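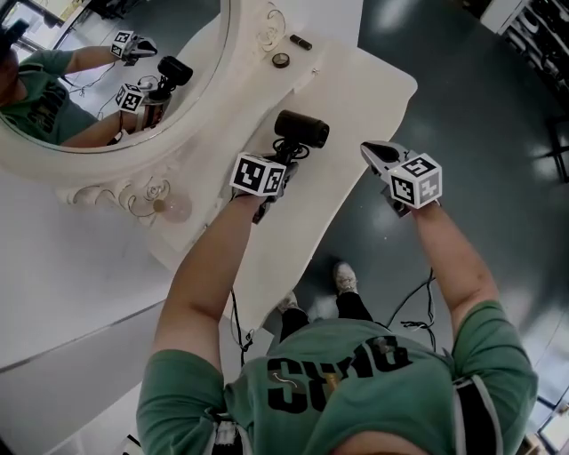

4.2 台面分区与物品归位

梳妆台在本研究的四类卧室家具中体量最小，编码时却最费工夫。床头柜与书桌的台面大多是矩形，边缘平直，分区网格可以直接套用；梳妆台的台面轮廓常带弧线，后侧又受镜座限制，可用面积与外廓面积之间差额较大。图4所示为一张白色雕花梳妆台，台面呈弧形，边缘作扇贝状起伏，前侧左部有类似玫瑰的卷曲花饰浮雕。若沿用书桌的矩形网格，弧边外侧会多出若干并不存在的格子，物品密度因而被低估。本节说明对这类台面采用的分区方法、归位判定规则以及编码结果。

4.2.1 样本来源

台面记录取自Nestcombe居室整理项目，于Carville与Milden两地采集，Petersen的记录因家具尺寸缺失较多，仅用于编码员培训，不进入统计。入选条件有两项：台面后侧或上方装有镜子；台面最大进深不超过600毫米。后一项用来排除带镜的五斗柜和餐边柜，这类家具进深往往更大，台面上混放衣物与杂物，与梳妆用途关系较弱。经筛选后保留台面记录482条，每条记录对应一次整理活动中的一个时刻。同一张台面可能出现在多条记录中，统计时以台面为聚类单位校正标准误。

样本中白色漆面与浅色木纹台面居多，深色台面较少。颜色影响小件的辨识：黑色管状物在白色台面上轮廓清楚，白色或透明的小件则容易与反光、划痕混淆。图4台面右侧稍远处有一处细小的白色斑点或小物，按本文规则记为“未定”，不计入物品密度，但保留位置坐标以备复核。

4.2.2 分区方法

分区以镜座前缘为基准线。基准线向前200毫米以内划为后区，其余部分为前区；前区再以台面中轴分为左前与右前。后区不作左右划分。预编码阶段曾试用左右两分的后区，编码员对镜座正前方小件的归属分歧较大，合并后一致性明显改善。进深较小的台面，若后区占去一半以上，则改取进深的中线作为前后分界，并在记录中注明。

弧形及扇贝形边缘按以下规则处理。先取台面外廓的内接折线，折线顶点落在每段弧的凹点；凹点以外的凸出部分并入相邻区，不另设格。浮雕、卷草等装饰若位于台面立边或围板，不影响分区；若伸入台面上表面，则该部分从可用面积中扣除。图4中的花饰位于围板，故不作扣除。花饰正下方悬有一枚半透明的浅粉色圆形部件，呈球钮或圆片状，编码时归入“家具附件”，与台面物品分列。类似的垂挂件在其他样本中也有出现，包括流苏、钥匙牌与首饰挂钩，凡低于台面上表面者一律按附件处理，不论是否可以取下。

从台边垂下的线缆需要单独说明。线缆本身不占格，也不计为物品，但凡线缆越过台面边缘，均在“边缘占用”一栏记录其所在侧。图4的左、右两侧均作此记录。该栏与归位判定无关，仅在计算可达边长时使用。

4.2.3 物品类别

台面物品分为管状件、罐盒件、瓶件、平放件与其他。类别只依据外形，不依据用途。采取这一做法是考虑到梳妆用品的外形与内容物之间对应关系不稳定：细长的黑色圆柱形小件可能是口红，也可能是记号笔；带深色边沿的小圆盒可能是粉盒，也可能只是一个罐盖。编码员若按用途填写，往往会受周围物品暗示，把同一外形在梳妆台上判为化妆品，在书桌上判为文具。图4靠近镜框底部的两件小物正属此类，前者斜放，后者紧邻其左，分别记为管状件与罐盒件，用途栏填“不确定”。

用途栏仍予保留，供第5节的敏感性分析使用。填写该栏时须有可读标签或明确的内容物外露，仅凭放置位置不得推定。

4.2.4 归位判定

归位指物品处于该台面的约定位置，且姿态符合其类别的稳定姿态。约定位置由住户在整理前指定，以区为单位，不要求精确到点。稳定姿态规定如下。

管状件：直立，或平放且长轴与基准线平行。长轴偏角超出容许范围者记为“斜置”。
罐盒件：底面朝下，盖与盒身合拢。仅见盖而不见盒身者记为“待定”。
瓶件：直立，瓶盖在位。倒置存放的软管瓶按直立处理。
平放件：全部落在台面以内，不悬出边缘。
其他：由编码员说明理由，逐件判定。

位置与姿态分别评分。两项均符合记为归位；仅位置符合记为部分归位；位置不符者不再评定姿态。就图4而言，管状件处于后区，但呈斜置，姿态一项不符；罐盒件同处后区，盒身与盒盖的关系无法判别，记为待定。该时刻的台面因此不具备计算完整归位率的条件，只进入密度与分布两项统计。

单一时刻的记录不能说明物品此前或此后的位置。一件斜置的管状件，可能刚被放下，可能将被取走，也可能在整个整理过程中从未移动。本文凡涉及位移的结论，均以同一台面的前后两条记录对照得出，不使用单条记录。

4.2.5 结果

物品在后区的聚集程度高于按面积比例推算的期望值，Carville与Milden两地样本方向一致。管状件与罐盒件的聚集最为明显，瓶件次之，平放件则偏向前区。这与镜座的遮挡作用有关：镜座前缘提供了一条可供倚靠的线，小件沿此排列不易滚落，而台面前部需要留给手部活动。图4中操作者立于台前，双臂前伸至台面上方，前部空间的使用方式可由此得到直观了解，但单次观察不构成对上述解释的检验。

弧形台面与矩形台面之间的差异主要出现在前区。弧形台面的左前、右前两区物品密度较低，在按内接折线修正可用面积之后，差异缩小但没有消失。一种可能是扇贝形边缘使使用者回避边缘附近的放置；另一种可能是弧形台面多见于装饰性较强的家具，住户倾向于少放物品。现有数据不足以区分二者。

归位判定的主要分歧来自斜置管状件。偏角处于容许范围边界附近时，两名编码员的判定经常相反，复核后也难以统一。罐盒件的分歧集中于“待定”与“部分归位”之间，成因多为观察角度偏高，盒身侧面不可见。瓶件几乎没有分歧。后续编码拟将斜置由二值改为分级记录，并在编码手册中补充俯视条件下罐盒件的判别图例。

4.2.6 局限

分区方法以镜座前缘为基准，不适用于壁挂镜且台面后侧紧贴墙面的情形。此类台面在样本中暂以墙线代替基准线，后区因而偏深，与其他台面的后区密度不宜直接比较。抽屉内物品未纳入编码，部分住户在整理时将小件由台面移入抽屉，按本文规则只能记为“离台”，无法判断是否到达约定位置。透明与白色小件的漏记率尚无可靠估计，浅色台面的物品密度应视为下限。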